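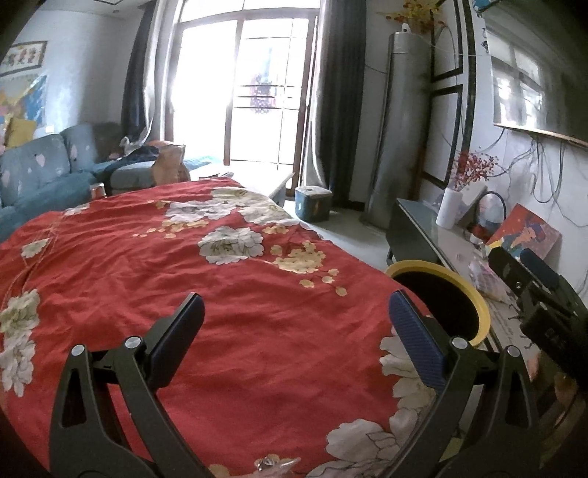 About Evthorpe

Evthorpe writes the rules other people's robots get tested by. We are a small standards shop working on household manipulation: picking up, putting down, folding, and the many ways of doing each of them badly. Our clients make home robots or train them, and most come to us shortly after discovering that the word "tidy" was in the contract and had never been defined.

How we started

Neelam Singhal spent years auditing industrial robot cells, where the floor is painted and the parts arrive facing the same way. Dalal Khalaf ran data quality for a firm that wanted to get robots into living rooms. They met at a working group session that spent two hours on the definition of "surface", adjourned for sandwiches, and never got back to it. Evthorpe opened the following September. We have a definition of "surface" now. It takes up a page and a half.

What we publish

The Stuvine Code is our good practice guide for collecting demonstrations in lived-in homes. Edition 2 has 201 clauses. It had 200 until someone asked whether a bedspread counts as furniture. (See clause 201. It depends what's under it.)

Zulten is the companion checklist, for people who won't read the Code. We've made our peace with them.

A few of the rules we get asked about most:

Leave the room as the household keeps it. Bags stay on the sofa, cables stay where they hang. A lounge room cleared for the occasion teaches a robot about lounge rooms nobody lives in.

Patterned cloth is welcome. Big printed flowers are hard on a vision system, and plenty of people own them.

Check the pads and pivots on both grippers at the start of each session and again after every 50 recordings. Write it down. "Looked fine" is not an entry.

Get consent from everyone in the home, including whoever is at work that day and owns the vase.

If something breaks, report it before you glue it.

Working with us

We review collection protocols, train operators and sit in on sessions, mostly quietly. The Kawaguchi course, named for the street our first office was on, runs over two days and includes a practical. People do fail it, usually on paperwork.

We don't certify robots. We're asked every week, and the answer is in clause 4.

Page last revised January 16, 2024.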